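Stenix Footwear Placing Cell, two-arm
Setup and care page
Part no. 1117

Table-top cell for putting finished pairs on display platforms. Two arms, adaptive grippers, wrist camera. Sold through Palumbo, serviced out of Prillholm. Call before ordering spares, we change stuff.

What ships
Arms on grooved aluminum base. Grippers, fitted. Fingertip pads, one set on and one set spare. Cable ties, a bag of 22. Tabletop NOT included, any flat matte top works. Glossy tops give the wrist camera trouble, we've had calls.

Setting up
Bolt the base first. Then slide the table up to it. Other way round and you'll be moving the table twice.
Platforms in a row, square to the table edge. Tape the corners for the first day till the positions are taught.
E-stop within reach of whoever is standing at the table. Not behind the arm. Not under it.
Leave slack in the gripper cables for full wrist turn. Run the wrist end to end by hand in free mode, watch the loops. If one snags, re-tie and go again.

Teaching the grip
Shoes go in by the heel. Close slow, stop at first contact, then add 4 percent. More than that marks soft leather, and patent worse.
Teach one point above the platform and one at the platform. Come straight down between them. Coming in at an angle scuffs the sole edge and pushes the platform back.
Buckle styles: teach with the buckle clear of the finger, check both shoes in the pair. They are not always stiched to the same height.
Save each style under its own name. Don't overwrite. Corrado Rizzi on our bench has rebuilt enough of those from memory.

Looking after it
Daily: wipe fingertip pads, dry cloth. Polish builds up and the grip goes slippery. No solvent, it lifts the green edge.
Weekly: pivot screws on the finger linkages. Snug, no more. Threadlock if one backs out twice.
Weekly: wrist camera window, lens tissue only.
Every 3000 cycles: swap pads. Swap the pair, never one side. Re-run the grip teach after, takes a few minutes.
Test the e-stop at the start of every shift. Press, try to jog, release, reset.

Common faults
Pair lands twisted: worn pads or the heel point is off. Check pads first.
Platform creeps: tape gone or the drop point is too low. Raise a hair.
Gripper won't close all the way: look for lint or a bit of tissue stuffing in the linkage. Happens alot with new stock.
Wrist stops mid move: cable loop too tight. See above.

Spares
Pads, pivot screws and cable sets kept in stock. Whole fingers to order. Bench repairs go to Ubaldo Caruso, put the part number on the box.

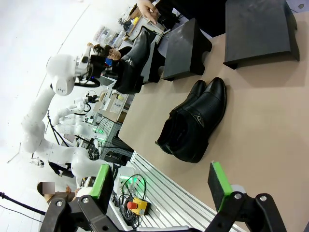

Black buckled boots, three platforms.

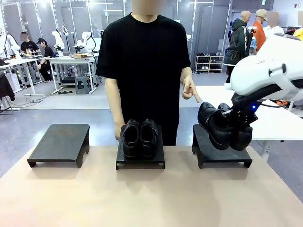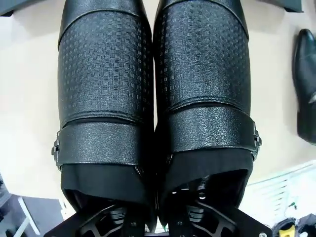

Can I fit new pads without re-teaching every style?
Re-teach the grip point once, on your most used style, then run the others at low speed. Only redo the ones that land off.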